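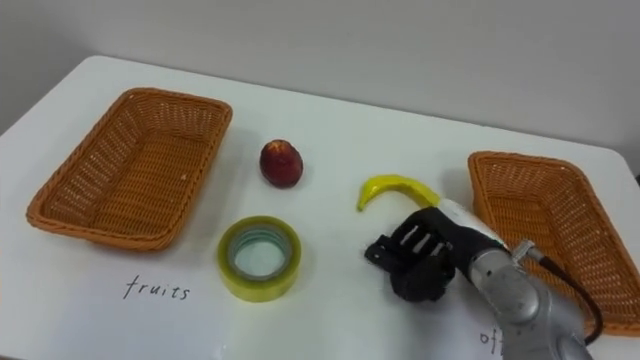 April, morning, started 8:40

Continue with the basket question from last week. Mirjam wants to decide before the end of the month which basket we take for the sorting kits, and I promised to try the woven ones on the white table before I say anything more against them.

Setup: two of the orange-tan wicker baskets, one left and one right, small things in the middle between them. Fruit and tape for the first round: one red fruit, the yellow banana, the roll of clear tape. I chose the tape on purpose. It is flat and has a hole, so people hold it in many different ways, and it is not food, so there is a reason to put it in the other basket.

The task on the card is still Shalini's text: "Put what you would eat on the left, the rest on the right." I read it again today and I think "would eat" is not good. Last time Dwight asked if the banana counts, because he does not like bananas. Proposed new text: "Food in the left basket, everything else in the right basket." To discuss with Shalini.

Notes on the baskets

The walls are sloped, so the opening is wider than the bottom. This is good for dropping things in without looking. It is less good for the table space, because the rims take more room than you think when you plan only with the bottom size. In my drawing I used the bottom. I have to correct the drawing.

Outside length at the rim is 36 cm, width 22 cm, measured with the steel ruler and not with the tape measure from the drawer, which has a bent end. The second basket is the same within what I can read. Iwona says the ones from Kimel were not so equal, but those were from two deliveries.

The lattice has small openings. I tried the small parts from the Prirnent box (the beads and the short pins). The beads stay in, the pins go through the wall if you tilt the basket. So for the small parts kit we need a liner or another basket. For the fruit kit it does not matter.

The rolled rim is comfortable to hold. I found no sharp ends when I went along it with a cotton cloth. I did this for both baskets, inside and outside, two times.

Sliding: when you push something against the wall of an empty basket, the basket moves on the table. The tabletop is smooth and matte and gives not much grip. I put 4 small felt dots under one basket and it moved even more easily, so felt is wrong. Dwight has rubber dots at his desk, I will ask him. A wet cloth under the basket works but leaves marks, please do not do this.

Trials

Did 40 placements alone, with the same three things, changing the order each time. Sheet is in the green folder. Two times the tape stood up on its edge against the basket wall and stayed there. I counted this as "in". If somebody wants to count it differently, write it on the sheet first and then we use the same rule for all.

The banana is the easiest. The red fruit rolls if you let it go too early, and once it came as far as the back edge of the table, by the wall. We could move the table closer to the wall, then Ilona cannot get behind to clean. Better to keep the fruit toward the front when laying out.

Position of the things at the start: until now everybody puts them by feeling. I would like that we mark the positions, maybe with pencil crosses on the white top, very light. I asked Ilona and she says pencil comes off with a normal eraser, marker does not. So only pencil.

Time for one full round including laying out again: roughly two minutes when I do not hurry.

Compared with the plastic trays (Iler, the gray ones): the trays are easier to wash and they stack better. But in the trays every roll of tape makes a loud noise, and in the afternoon with several people in the room this was tiring. The baskets are quiet. For me this is the strongest argument until now.

To do
- correct the drawing with the rim size
- rubber dots from Dwight, test again
- new card text, ask Shalini
- liner for the small parts, Iwona has fabric left from the James order
- pencil crosses, after Mirjam agrees

Stopped 11:15. Baskets are back on the second shelf - please do not stack them with things inside, the rim goes out of shape.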